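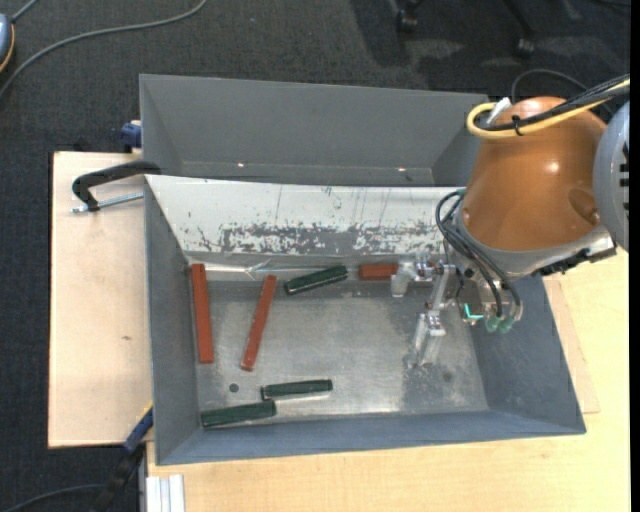
발표자 노트: 시연 데이터로 가르치는 빈 피킹, 직접교시와 원격조작 비교
발표: Iara Lagos (Finum 매니퓰레이션팀)
2024년 2월 22일, 사내 기술 세미나

슬라이드 1. 제목
자기소개는 짧게. 공동 작업자 Patricio Quezada, Graciela Sepúlveda 언급. 질문은 슬라이드 단위로 받는다고 먼저 말할 것.

슬라이드 2. 과제 정의
금속 빈 안에 적갈색과 짙은 녹색의 길쭉한 블록이 흩어져 있음. 과제는 두 손가락 그리퍼로 하나씩 집어 옆 빈으로 옮기는 것. 색 구분은 평가 조건에 넣지 않음. 색은 인식 쪽 로그를 읽기 쉽게 하려고 쓴 것뿐이라고 덧붙임.
어려운 자세는 두 가지. 벽에 붙어 서 있는 블록, 그리고 먼 쪽 가장자리를 따라 누운 블록. 벽이 경사져 있어 손가락 하나를 블록과 벽 사이에 넣을 때 접근 각도가 제한됨.
바닥이 닳은 금속이라 반사가 고르지 않음. 녹색 블록 옆의 밝은 반사를 깊이 추정이 물체 경계로 잡는 경우가 있었음. 인식 얘기는 여기까지만 하고 넘어갈 것.

슬라이드 3. 시연 방식 A, 직접교시
중력 보상 모드에서 작업자가 손목 링 위쪽을 잡고 팔을 끌어 이동. 그리퍼 개폐는 페달. 관절각, 손목 힘/토크, 개폐 신호를 같은 시계로 기록.
장점: 접촉을 손으로 느낌. 벽을 따라 미끄러뜨려 블록을 세우는 동작이 자연스럽게 나옴.
단점: 작업자의 손이 카메라에 들어옴. 손목 토크에 사람이 가한 힘이 섞임. 그래서 교시 궤적을 로봇 단독으로 재생하면서 영상과 토크를 다시 기록함. 재생에서 집기에 실패한 궤적은 버림.
케이블 주의. 하우징 위로 넘긴 노란 케이블 루프는 손목 회전 여유분임. 교시 중에 이 루프를 손잡이처럼 잡는 사람이 반드시 나옴. 잡지 말라고 첫 교육에서 말해야 함.

슬라이드 4. 시연 방식 B, 원격조작
Zoltus 조종기 사용. 6자유도 변위를 말단 속도 명령으로 변환. 제어 지연은 80밀리초. 이 값에서 자유 공간 이동은 문제가 없으나 접촉 직전 감속이 늦음. 빈 바닥에서 일정 높이 아래로 내려가면 속도 상한을 자동으로 낮추도록 수정함.
작업자 시점은 고정 카메라 한 대. 그리퍼가 먼 쪽 벽 앞에 있을 때 손가락 끝의 깊이를 가늠하기 어려움. 손가락이 반투명하게 보이는 것도 도움이 안 됨. Santino Zapata는 손가락 끝의 반사를 기준으로 높이를 맞췄고, 다른 작업자들은 바닥에 가볍게 닿은 뒤 조금 올리는 방식을 씀. 두 습관이 데이터에 그대로 남음. 정책이 둘을 평균 내면 블록 위에서 머뭇거림.

슬라이드 5. 수집 절차
작업자 네 명, 한 세션에 시연 24회. 블록 배치는 매회 손으로 흩뜨림. 배치 규칙은 하나만 둠: 최소 한 개는 벽에 닿게.
앞쪽 빈은 클램프로 고정. 고정하지 않으면 벽에 손가락이 닿을 때마다 빈이 밀려 좌표가 틀어짐. 세션 시작 전 클램프 조임 상태 확인, 기준점 세 곳 터치. 편차가 한계를 넘으면 세션을 시작하지 않음. 이 항목은 Graciela가 작성한 점검표 4번에 있음.

슬라이드 6. 라벨과 폐기 기준
시연마다 접근, 접촉, 파지, 인출, 해제 구간을 표시. 접촉과 파지의 경계가 작업자마다 달라서 토크 변화 기준으로 통일함.
폐기 대상: 블록 두 개를 동시에 집은 경우, 작업자가 중간에 멈춰 팔을 놓은 경우, 호스가 손가락 앞을 가린 경우. 집기 실패 후 재시도한 시연은 폐기하지 않음. 회복 동작이 들어 있어 따로 태그를 붙여 보관.

슬라이드 7. 비교
직접교시는 벽에 붙은 블록에서 우세. 원격조작은 블록 사이 간격이 있을 때 시연당 소요 시간이 짧음. 수치는 표를 보게 하고 읽지 않음.
섞어서 학습할 때의 문제는 속도 분포. 직접교시 궤적이 접촉 부근에서 훨씬 느림. 시간축을 재표본화한 뒤 합쳤고, 토크 채널은 재생 기록만 사용.
Ignacio Daza가 비율을 물을 가능성이 있음. 답: 비율 실험은 11개 조건까지 했고 아직 반복 횟수가 모자람. 결론처럼 말하지 말 것.

슬라이드 8. 다음 작업
3월에 Skukness 빈 세트로 교체해 같은 절차 반복. 벽 경사가 달라지므로 접근 각도 제한부터 다시 측정.
원격조작 쪽에 손목 카메라 추가. 장착 위치는 호스와 간섭이 없는지 Patricio가 확인 중.
작업자 교육 문서에 높이 맞추는 방법을 한 가지로 지정. 어느 쪽으로 할지는 미정.

예비 슬라이드 (질문이 나올 때만)
페달 대신 버튼을 쓰지 않은 이유: 버튼을 누를 때 손목에 토크가 들어감.
힘 피드백: Domínguez 장치로 시험했으나 접촉 시 진동이 있어 이번 데이터에는 포함하지 않음. 게인 조정 기록은 팀 저장소에 있음.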